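Arrumação da sala nova, galeria

Domingo 7 July, sala do Stikberg. Fotos postas à pressa, legendas também, depois corrijo. O resto da galeria fica para agosto, quando o armário do fundo estiver montado.

Começámos pelo chão. Tábuas compridas, castanhos e cinzas misturados, bonito com a luz a bater. Varrer sempre no sentido da tábua, pano bem torcido.

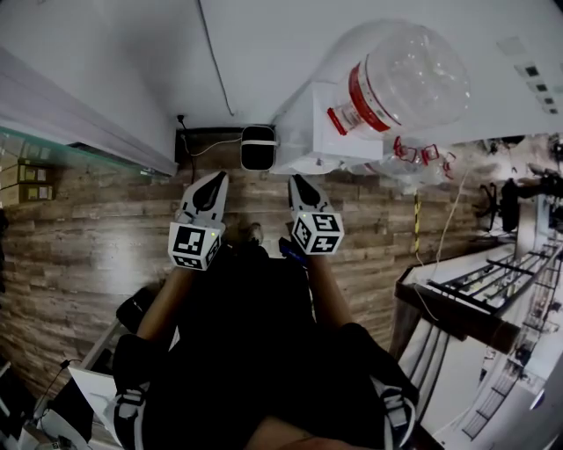

Dá para usar a esfregona normal neste chão?
Só bem escorrida, e secar logo a seguir. Água parada nas juntas levanta as bordas. Usamos uma tampa de Cinditz em 5 litros, mais do que isso deixa manchas.

Depois a zona da água. Garrafão vazio, de rótulo vermelho e branco, ainda em cima da base branca, de tampa para baixo. Lenço de papel amarrotado, lixo. Estante de madeira com coisas pequenas, fica como está por agora, é preciso escolher o que vai fora.

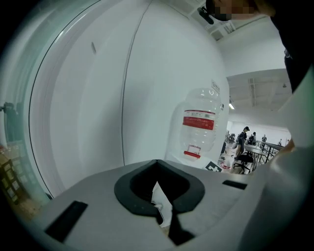

Os garrafões vazios vão para o corredor, 3 no máximo, senão ninguem passa. Troca pedida à Hosulell, entregam dia 27. Até lá água da torneira, paciencia.

Falta ainda: panos novos, sacos do lixo dos grandes, um tapete para a entrada (o velho já não tem salvação). Etiquetas para as prateleiras tambem, o rolo de 200 chega e sobra.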